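Speaker notes - "How far does it really go?"
Noman Siddiqui
April 2023, student motorsport and vehicle clubs evening

Slides 1 to 2. Title, then straight into the graph. Skip the biography, they have it in the program.

Open with the question I get most from student teams: what range should we put on the poster? My answer is that you should put the one you measured, with the conditions next to it, in the same size type. Wait for the groans.

I am not against electric cars. I drive one. I am against the number on the brochure being treated like a fact of nature. Say this early or the questions at the end will all be about whether I work for an oil company.

Slide 3. The Flirkiten.

Small two-seat city car, student spin-off, nice people. Their launch page claimed 500 kilometers. I asked how they got it. The reply was one paragraph long and had the word "optimized" in it twice. Speed was not given. Load was not given. Neither was the temperature.

Ask the room: at what speed would YOU drive a car if you wanted the biggest number? Someone will say 30. Someone always says walking pace. Both are better answers than the one I was sent.

Slide 4. Why speed matters so much.

Keep this short, most of them have had the lecture. Air drag goes up with the square of speed, the power to beat it goes up with the cube. A car that looks wonderful at 40 km/h can look very ordinary at 110. If a team gives you one range and no speed, you have learned almost nothing about the car and a fair amount about the team.

Heater. Mention the heater. A small car with a small battery and a resistance heater in January is a sad thing, and no poster has ever had a January on it.

Slide 5. Weight.

The Tirnska weighs 1,491 kilograms according to its makers. Fine. With what in it? Ask whether that includes a driver. Ask whether it includes the charging cable, the spare, the floor mats. I have seen a quoted weight for a car with no rear seats fitted, when the same car was being sold as a family car.

Student teams do this too, so don't let them off. The scale at scrutineering does not care what the CAD file said. If the two disagree, believe the scale and go looking for the bolts.

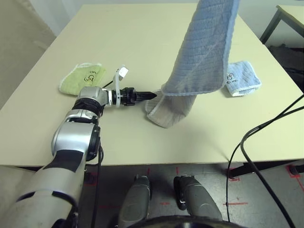

Slide 6. Battery size, gross and usable.

Two numbers, and people quote whichever suits them. Gross is everything in the pack. Usable is what the software lets you have. Range figures are often worked out from gross by people who should know better. When you see "kWh" on a slide tonight, mine included, ask which one. If I can't tell you, boo.

Degradation goes here if there is time. A new pack on a mild day is the best that car will ever be. Testers get the new pack and owners get the rest of its life.

Slide 7. Our own test.

We ran the Ivine in July on the Manolakis loop, 9 laps, two people in the car, air conditioning on, windows up. Same driver throughout. We then did it again the next day because one run is a story and I don't trust mine either.

The runs did not match. Admit it plainly. Wind was up on day 2 and the loop has a long exposed side. I could have dropped the worse run and nobody in this room would have known. Pause there. That is how most bad numbers get made, and it takes no lying at all.

Do NOT get drawn into which run was "right." Show both lines. Move on.

Slide 8. What to ask.

Read these slowly, people write them down.
What speed, and was it steady?
How warm was it outside?
Who and what was in the car?
Where did you start and stop the battery, and by whose gauge?
How many runs, and where are the others?

If a salesman can answer three of those, be polite to him. If a student team can answer all of them, give them points, even if the car is slow. I would take a slow car with a decent logbook over a fast one with a nice video.

Slide 9. Backup, only if asked about regenerative braking.

It gives some energy back. It does not give all of it back. Anyone who tells you their car goes farther in the mountains "because of regen" should be asked to drive up first.

Likely questions:
Hydrogen - say it is another talk and mean it.
Solar panels on the roof - do the area sum on the whiteboard with whoever asked, let them hold the pen.
Standard test cycles - useful for comparing one car with another, much less so for planning a trip to see your parents in winter.

Finish by twenty past so they can get at the cars. Leave slide 8 up.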